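Notebook, 26th May
Subject: linseed paint on the old shutters, second series

Started early because the light in the back workshop is good only until noon. Giang Mai had left the boards of the second series on the rack with their labels turned to the wall, so I spent a while turning them all back. Please, whoever handles them next, keep the labels to the front.

To repeat what we are doing, for Siwan Wynne who was away in March: the shutters from the Flasley house have a green paint which comes off in flakes on the south side and is still hard on the north side. The owner wants the same green, made with linseed oil, and he wants it on before autumn. Our question is how to prepare the wood so that the new paint holds. First series was with raw oil as primer. It stayed sticky for too long and it caught dust, also two small flies which are now a permanent part of board B. Second series is with boiled oil, thinned with turpentine.

Mixing. I weighed 90 g of the boiled oil and 40 g of turpentine for the first primer. It is thinner than what Giang used in March and it went into the wood very fast, mostly at the ends. The old pine drinks at the ends like blotting paper. I gave the ends a second coat while the first was still wet, then wiped the rest with a cotton cloth. The cloths are in the water bucket outside, they must not lie in a heap on the bench. I write this every time and I will continue to write it.

For the pigment we have two greens. The one from Lirkell is finer and a little blue. The one from Flolard is coarse, and it needs much more work under the muller, but the color is nearer to the chip we took from behind the hinge. I ground a small quantity of each on the glass plate. With Flolard I had to stop two times to scrape the paste together, and there were still some grains I could feel with the knife. Maybe it should stand overnight in a little oil before grinding. Siwan suggested this already in the winter and I did not listen.
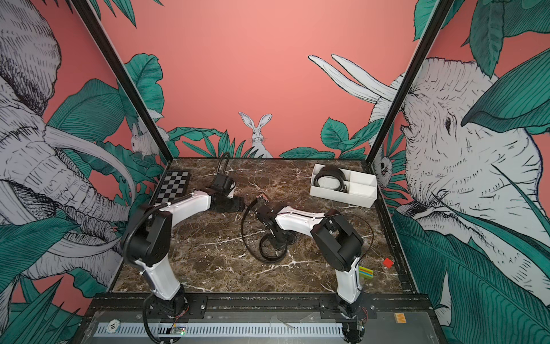 I then brushed both greens on the primed test pieces from the first series, only to compare the color, so these pieces say nothing about how the paint will hold. The Lirkell green covers well in one thin coat. The Flolard green shows the brush marks, and I like this better on a shutter, but I know that Giang does not agree. We should ask the owner and not decide it between us.

Temperature in the workshop was 71 °F when I started and I forgot to read it again at the end. The window was open a hand's width all the time.

Scraping. I worked on shutter number three, the lower panel. With the warm air gun the paint became soft, but the smell was strong and I was worried about lead, so I stopped. The test swabs are finished and I have ordered more. Until they come, no heat and no dry sanding on the Flasley shutters, only the scraper with a wet surface and the mask on. The wet way is slow. In around 60 minutes I cleaned one half of the panel, and the corners of the molding are still full. The small triangular scraper is too blunt for this. I looked for the file to sharpen it and I found it at last in the drawer with the hinges.

Under the green there is a cream layer, and under the cream, in one place only, something red-brown. I think it is a primer with iron oxide. I left a small window of each layer at the top of the panel and covered it with tape. Do not scrape there.

The louvers: three slats on the same shutter are soft when I push with the awl. Giang wants to fill them. I would cut new ones from the old pine we got from Tiêu, it has narrow rings and it is already dry. It is more work, but filler in a slat of this thickness will crack at the first frost, in my opinion. To discuss.

What is open:
- Touch the primed boards tomorrow morning with a clean finger, at the lower corner only, and write down if they are sticky.
- Soak the Flolard green overnight (I have put the jar on the top shelf, with a lid).
- Sharpen the triangular scraper.
- Ask the owner about brush marks, and if the hinges should be painted or left black.
- Turpentine is low. We have enough for one more primer, after this nothing.

One more remark on the brushes. The oval one with the string around the handle is for linseed paint only. Today I found it stiff, with something white in the heel, probably the emulsion from the kitchen door. I put it in oil to see if it can be saved.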